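MULEO OPENS BLOCK SORTING AND PACKING ROOM IN ALMONT

Refurbished space will prepare building block sets for schools and libraries

ALMONT – Muleo, which supplies classroom building blocks to schools, libraries and after-school programs, has opened a new sorting and packing room at its Almont site. The room went into daily use in September and replaces the shared workspace the company had used on Kennedy Street.

The new room covers 2,000 square feet on the ground floor. Blocks arrive there in mixed lots, are sorted into bins by color and shape, and are packed into sets for delivery. Returned sets from the company's lending program are handled in the same room and follow the same route.

"On Kennedy Street we were carrying bins up and down a flight of stairs," said Francine Caron, operations manager at Muleo. "Sorting was on one floor and packing was on the other. If a set came up short, somebody had to walk back down and find the missing pieces. Now you turn around and the bin is behind you."

The company ships four kinds of set. The largest holds 500 blocks and is meant for shared use by a whole grade. The smallest is a tabletop set for reading rooms and waiting areas. Each set includes a printed card listing the number of pieces by shape and color, which teachers can use when they put the blocks away at the end of the day.

Bar-shaped blocks make up the biggest part of every set. They are used for walls, bridges and counting exercises, and they are also the pieces most often lost or sent back with the wrong set. Muleo keeps its bars in open bins on the work tables, and orders are filled from there. 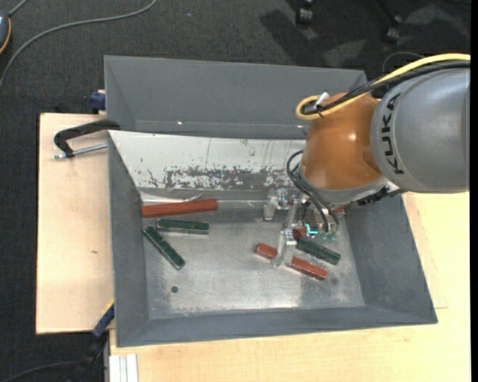 Red and green bar-shaped blocks in a grey metal bin at Muleo.

Jocelyn MacPherson, who leads the packing team, planned the layout of the room. She said the tables were the first thing to be decided and the shelves were the last.

"We tried the bins on shelves at first, and people were reaching over their heads all morning," MacPherson said. "A bin full of blocks is heavy. On a table you can look straight down into it and see what's left. We also moved the packing station twice before it ended up by the door, and I won't promise it stays there."

The room is carpeted in the sorting area. MacPherson said the team asked for carpet to cut down on noise and to save the corners of dropped blocks, which chip easily on a hard floor. The packing area near the loading door has a painted concrete floor so that carts can roll freely.

Lending program moves to Almont

Along with new sets, the Almont room now handles all returns from the Muleo lending program, which lets schools borrow a set for one term. The program sent out 1,148 sets during the last school year. Borrowers included elementary schools, public libraries and a number of summer camps.

When a set comes back, it is emptied, counted against its card and sorted again by color and shape. Damaged blocks are pulled out and replaced. Pieces with small chips are sanded and put in a separate bin for the company's low-cost repair packs, which schools can order by mail when they need only a handful of blocks.

Caron said the lending program had outgrown the old space well before the move. Returns tend to arrive together at the end of a term, and at the old address boxes had to be stacked in the hallway until there was room to open them.

"June was the hard month," she said. "We had boxes down both sides of the hall. We have a proper returns area now, with its own door, so the trucks bringing sets back don't get in the way of the ones going out."

Schools that already borrow from Muleo do not need to do anything different, except to use the Almont address on return labels. Labels printed with the Kennedy Street address will be forwarded until the end of the current term.

Womorville pickup point

Muleo will also open a pickup point in Womorville for customers who would like to collect their orders and avoid paying for delivery. Orders placed before noon will be ready for pickup the next working day. The counter will be open until 5 p.m. and will accept returned sets as long as the lid is taped shut and the card is inside the box.

The Womorville counter will not sell blocks directly. Orders must be placed in advance, either by phone or with the paper form in the back of the Muleo catalog. Repair packs can be collected there as well.

Open afternoon for teachers and librarians

Teachers, librarians and program leaders are invited to visit the Almont room later this fall. Visitors will be able to look through the sets, see how returns are sorted and bring in incomplete sets to be matched and filled. There is no charge, but space in the room is limited and visitors are asked to reserve a place ahead of time.

MacPherson asked anyone bringing an incomplete set to count it first. "Write the numbers on the card in pencil," she said. "It saves us a good half hour per box."

About Muleo

Muleo supplies building blocks to schools, libraries and after-school programs. The company sells and lends complete sets and offers repair packs for sets already in use. Its sorting and packing room is in Almont.

Contact

Francine Caron, Operations Manager
Muleo, Almont
Information on sets, lending terms and visits is available on request.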